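# Gripper pinching through sterile pouches, anyone else?

**thoa_kim** wrote:

Kitting cell, two-finger gripper, picking gauze swab pouches and dropping them into procedure packs. Over the last 144 picks we've had 17 pouches flagged at inspection for pinholes or a lifted seal. The cell is paused until I can show what's doing it.

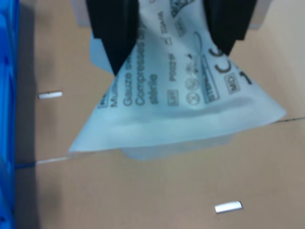 *Gauze swab pouch in the fingers, top end pinched.*

Grip force is already as low as I can set it before we start dropping them. The fingers are the stock Branska ones with the tapered tips. Any ideas?

---

**hrolland** wrote:

It's the tips. Look at the folds running down from where it's gripped. All the load is going into a tiny patch of film. Get some flat pads on there, silicone if your quality people will allow it, and you can spread the same force over a much bigger area.

---

**MinkyuJ** wrote:

I don't agree that it's only the tips. We ran pointed fingers on pouches for most of a year and the damage came from the approach. The robot was going down too far and jabbing the film before it closed. What's your Z offset, and are you correcting it as the bin empties?

---

**thoa_kim** wrote:

Fixed offset from the vision height, 2 mm below the top surface. No correction. The vision is a Plemano unit and it does get confused by shiny film, so I wouldn't swear the height is right every time.

---

**MinkyuJ** wrote:

Then I'd start there. Glare off a glossy pouch can easily throw the height out by more than your offset.

---

**hrolland** wrote:

Fix both, sure, but pads take an afternoon and sorting out vision on clear film takes weeks. I know which one I'd do first.

---

**lil_shirima** wrote:

Can I ask why you're using fingers at all? We moved to a suction cup with a soft bellows in October and haven't had a pinhole since. It lost a few picks at the start where the print side was wrinkled, and a bigger cup sorted that out.

Also, what happened to the pouches that passed inspection from the same run? If the cause isn't known I wouldn't release any of them. A pinhole can be hard to see by eye, and a swab from a leaking pouch isn't sterile whatever is printed on the front.

---

**thoa_kim** wrote:

The whole run is quarantined, including the ones that passed. Thu Chu in quality is sending a sample for dye testing. Suction was ruled out before my time, something to do with the air supply in that room. I'll ask again.

---

**hrolland** wrote:

Suction on creased film is a pain. I'd leave it as the last option.

---

**lil_shirima** wrote:

It's been less of a pain than holes in the packaging.

---

**thoa_kim** wrote:

Update, 4th April. Did a short trial on scrap pouches with flat pads and the same Z offset. Fewer marks, but two still failed the dye test, and both had the hole off to one side of the pad area. That points to contact on the way down, so Min-kyu has a case as well. Next I'm putting a hard floor on the Z height and a slower last stretch of the approach. The cell stays off for product until Thu signs off.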